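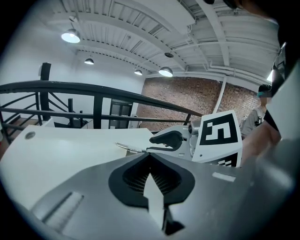 Gripper comparison, progress to 2025-05-23. Both units, the Tiltex and the Eichhorn, have now been through the pick-up trials at Clarthorpe. The marker card on the white gripper assembly is the larger printed pattern, and we will keep that size for the next round. Thin items remain the hard part, such as the silver pen-like tool lying on the tabletop. The Eichhorn dropped almost 40 of them, mostly at the lift.

Gwion Hughes is rewriting the closing routine and needs three more weeks. Final results will go to Prullell in August.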